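Home News Guidance Events Members Contact

Ultia publishes bench guidance for shared robot arm cells

Wednesday, August 23, 2023

Ultia has published the first edition of its guidance note on setting up and running small robot arm cells in laboratories and training rooms. The note covers table-mounted arms that share a work surface, the marking of that surface, and the handling of teach pendants while people are in the room. It is free to members and runs to 69 pages.

The text was drafted by a working group chaired by Nayeli Usuga. A draft was put out for comment in May and drew 400 responses, most of them on pendant placement and on who may restart a cell after a stop. Both clauses were rewritten.

Under the note, each arm has its own pendant, and each pendant is kept within reach of the person in charge of that arm. The emergency stop must stay uncovered. Pendant cables may cross a desk but must not cross a walkway. Where two arms can reach the same area, the stop on either pendant must halt both.
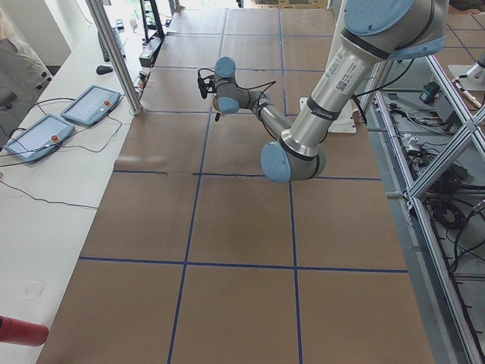
Surface marking is dealt with in section 8. Sites may mark a table with tape, paint or a printed sheet, provided the lines contrast with the background and are checked at the start of each working day. Marked areas are to be named in the cell log, and the same names used in the program. Tape that has lifted is to be replaced before the arm is powered. The note does not treat a taped line as a safeguard. Limits on travel must be set in the controller and tested at low speed.

"Most of the comments we had were about ordinary things, such as where the pendant is put down and who is allowed to pick it up," said Nayeli Usuga. "The clauses are short so that they can be read at the bench."

Further sections cover cable routing on open frames, gripper changes, and records of payload settings. An annex gives a daily check sheet, tried out at Pulano and at the Sani training centre before publication. The note does not replace a risk assessment and does not cover mobile robots.

Sites already working to the Ultia cell log need make no change to their records. Others are asked to adopt the check sheet first. Comments on the first edition should be sent to Yolanda Arboleda, technical editor.

Comments (3)

Lucero Guzmán
Does the shared stop clause apply if the two arms are never run together? Our second arm is parked and locked off most weeks.

Yolanda Arboleda
Lucero, see the note under the pendant clause. An arm locked off at its isolator is out of scope until it is unlocked.

Austra Šimkus
The check sheet prints badly in black and white. Please could the shaded column be made lighter.

Contact: Ultia technical office | © 2023 Ultia | Back to top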